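Visit to the Tumstead Residential Training Center
Report submitted by Viola Caruso, Office of Adult Services
29/01/2001

## Purpose of the visit

The Office was invited to attend the open day held by the Tumstead center, which prepares adults leaving long-term care for life in their own apartments. The center is operated by the Stirkus Foundation under an agreement with the county of Vurkimberg. The visit was intended to inform the Office's own planning for a similar program, for which a first proposal is due in October.

## Arrival and opening remarks

Guests were received in the main hall and given a printed program and a name badge. Parking was limited, and several visitors had to use the lot behind the post office, a walk of ten minutes on an icy sidewalk. The opening remarks therefore began late. The director outlined the history of the building, a former teachers' college, and explained how the residential wing was converted. The center now has 74 places, all of them filled at the time of the visit. A waiting list is kept by the county and was not discussed in detail.

The director stated that 182 people have completed the program since it opened. The Office asked how many of these remain in their own homes, and was told that a follow-up study is under way with the Lam Institute. No date was given for its release. It is recommended that the Office request a copy when it becomes available.

## The residential wing

Visitors were taken through the wing in small groups. Each apartment has a bedroom, a bathroom, and a kitchen area, and residents move through three stages of support during their stay. In the first stage a staff member is present at every meal. In the second, residents shop and cook on their own and meet with staff in the evening to go over the day's spending. In the last stage, contact is by telephone unless the resident asks for a visit.

The training kitchens are kept plain. Staff explained that the apartments available to residents afterward rarely have dishwashers or much storage, and the center sees little use in teaching people to rely on equipment they will not own. Dishes are washed by hand.

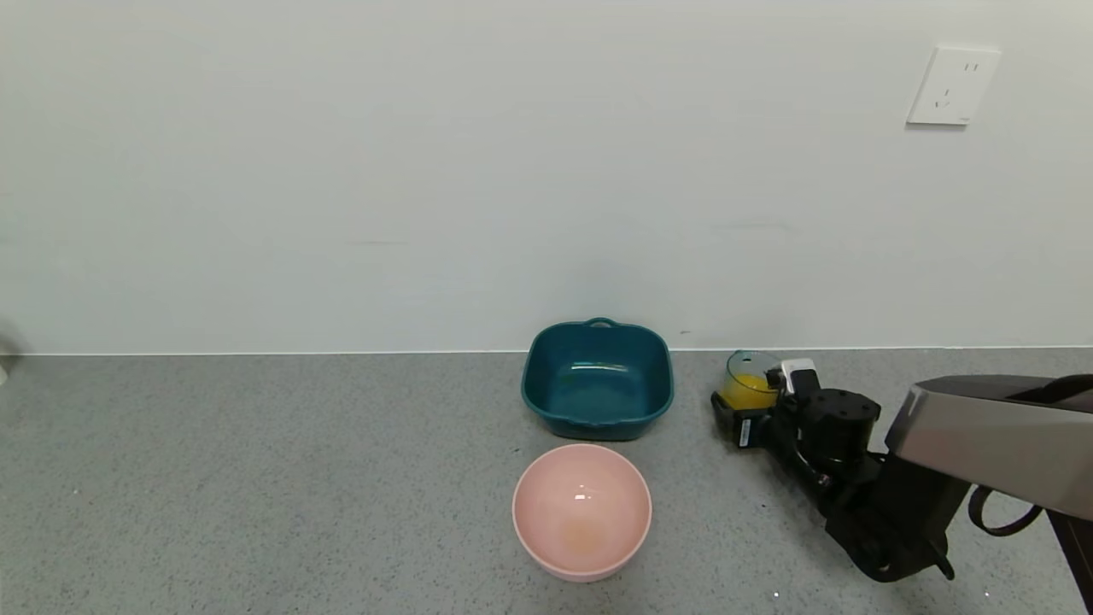 Meal planning takes up a larger share of the weekly schedule than the Office had expected. Residents receive a fixed food allowance on Mondays and keep their receipts in an envelope, which is reviewed with them at the end of the week. The instructor for this course noted that budgeting for food tends to go well, while heating and telephone bills cause far more trouble. A separate course on household bills was added last year and is now required.

## Staffing and training

The Office met with three members of the instructional staff after lunch. All had come to the center from nursing or school teaching. They spoke frankly about turnover, which has been high among night staff, and about the difficulty of finding substitutes during the winter. New employees complete three weeks of supervised work before they are given residents of their own. The written handbook is thorough, although the section on medication was under revision and could not be shared.

## Points for further discussion

The agreement between Stirkus and the county places responsibility for housing placement entirely on the county. In practice, staff at the center do much of this work themselves, and they are not funded for it. The Office should settle this question in writing before any agreement of its own is signed.

Transportation also deserves attention. The bus to Vurkimberg does not run after early evening, so residents with late work shifts depend on a van that the center shares with its day program. Several residents raised this during the question period — more than raised any other subject.

The Office wishes to thank the director and staff for their hospitality, and the residents who opened their apartments to visitors. Copies of the program and the course outlines are on file and may be requested from the undersigned.

Viola Caruso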